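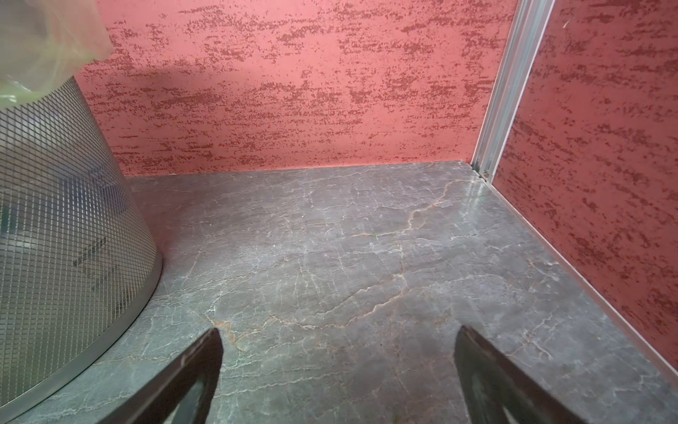
白い筋が入った灰色の大理石

卓球リーグの観戦、配信が会場を上回る　Fireck調べ

調査会社Fireckは6月、国内の卓球リーグについて、ファンの観戦方法をたずねたオンライン調査の結果をまとめた。昨シーズンに1試合以上を見たと答えた人のうち、主に配信で観戦した人は41%で、会場に足を運ぶことが多かった人の25%を上回った。残りはテレビ中継やハイライト動画が中心で、決まった見方はないという回答も含まれる。

配信を選ぶ理由では「会場が遠い」「平日の夜は開始時刻に間に合わない」という回答が目立った。配信サービスのCotsideは、昨シーズンの途中から見逃し配信の公開期間を延ばしている。調査の自由記述欄には、帰宅後に1試合ずつ見ているという声や、ダブルスだけを選んで見るという声が寄せられた。一方で、解説の音量が打球音に比べて大きすぎるという指摘もあり、音声を切り替えられるようにしてほしいという要望が複数出ている。

会場で観戦する人には、続けて通う傾向がみられる。チケットの買い方では、当日券より前売り券を選ぶ人が多く、同じチームの試合を続けて見る人ほど早めに購入していた。座席については台の真横よりもやや後方が好まれている。回転のかかり方や選手の足の動きが見やすいという理由が多かった。

チーム側の対応も分かれている。Mahlanguは来季、ホームゲームの開始を午後7時に繰り下げる予定で、仕事帰りの来場を見込む。Flikdenは開始時刻を変えず、試合後に練習台を開放する時間を設ける。利用は入場券を持つ人に限り、ラケットの貸し出しも行う。対象となる試合の日程は、チケットの発売に合わせて発表する。

観戦を始めたきっかけでは、学校の部活動や地域の教室で自分も卓球をしていたという回答が最も多かった。競技の経験がない人では、家族や知人に誘われたという回答が上位に入った。経験のない人からは、サービスの交代やタイムアウトの決まりがわかりにくいという意見も出ており、会場で配る対戦表に簡単な説明を載せてほしいという要望があった。

調査は18歳以上を対象に、ウェブ上のアンケート形式で約2週間行われた。配信と会場の両方を利用した人は、回数の多いほうに分類している。Fireckは来季の終了後にも同じ設問で調査を行い、開始時刻の変更が来場に与えた影響を調べるとしている。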